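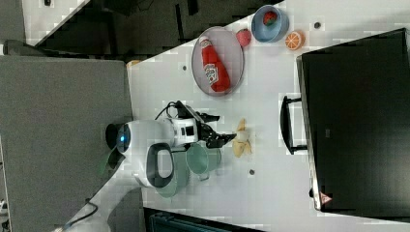 Open Day at Jovora: Frequently Asked Questions

Last updated 13 Sep 2023

General

What is the open day?
Jovora opens its manipulation lab in Clukau to outside visitors twice a year. The program consists of a short introduction, a live demonstration of the Gideck pick-and-place station, and a question period with the engineers. The next one after this fall is planned for April.

Who is it for?
Anyone aged 10 or over. Most visitors come from nearby workshops and technical schools. No background in robotics is needed. The introduction covers the terms used later in the session.

How long does a session last?
85 minutes. The demonstration takes up around half of that.

How large are the groups?
Up to 17 people per session. The limit is set by the floor space at the table and applies to accompanying adults as well.

Does it cost anything?
No. Registration is required. Use the form on the Visit page and enter one name per place.

The demonstration

What does the robot do?
It picks up kitchen and food items from a tabletop and moves them to a target location. Typical tasks are "put the strawberry in the bowl" and "move the ketchup to the plate." The operator selects the task and the station runs it without further input. A task ends when the gripper has opened and the arm has returned to its start position, or when the time limit of 43 seconds is reached.

Why food and kitchen items?
They differ in shape, size and surface, and visitors know what they are. A bottle lying on its side, a banana with its peel spread out and a cup with a handle each call for a different grasp. The set has also been in use long enough that we can compare results between software versions.

Is the layout always the same?
No. Items are rearranged between runs. Positions are not marked on the table and are not entered by the operator.

How does the robot know where things are?
From camera images. A camera is mounted at the wrist and moves with the arm, so its view changes as the gripper approaches an object. The control software processes these images throughout the motion and corrects the path as it goes.

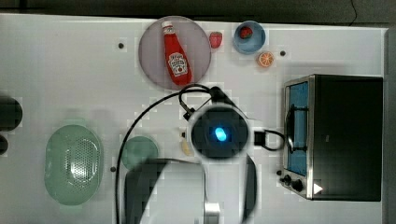
Gideck station from above, with the wrist camera housing at center and the toaster oven at right.

Is the toaster oven used?
Not for heating. It stays unplugged during visitor sessions. Opening and closing the door is a separate task that we run if time allows.

How often does a task fail?
It depends on the task. For the current release we ran 500 trials across the standard set before approving it for demonstrations. Bowl placement is the most reliable. Bottles are the least reliable, mainly because a small error in the approach angle makes them roll. Failed runs are not hidden or restarted quietly. The operator states what went wrong and shows the log if there is one.

Can I choose the task?
Yes. After the fixed part of the program, visitors may pick an object and a target from the list on the wall screen. Combinations outside the list are possible but the operator may decline them.

Can I bring my own object?
One per group. It must be dry, unbreakable, not sharp and narrower than a coffee mug. Hand it to the operator before the session. Do not place it on the table yourself.

Safety and conduct

Can I touch the robot?
Only with the motors disabled and with the operator present. There is a short period for this after the last run.

Where do I stand?
Behind the line on the floor. The arm moves slowly in demonstration mode, but its reach is greater than it looks when folded. The operator holds the stop switch at all times.

Are photos and video allowed?
Yes, without flash. Flash affects the camera images and can end a run. Please do not photograph the workstations along the back wall.

Is the lab accessible?
The entrance and lab are on the ground floor. The table can be seen from a seated position. Tell us when you register and we will keep a place at the front.

Contacts

Who runs the sessions?
Erzsébet Veres gives the introduction. Gergely Kerekes operates the station. Nele Rathjen answers questions on perception and training data, by email if the session runs over.

I need to cancel. What do I do?
Reply to the confirmation email. Places released by noon on the day before go to the waiting list.

Can you hold a session for our school or company?
Sometimes. Write to Ottó Vass with the number of people and two possible dates. Allow four weeks for an answer.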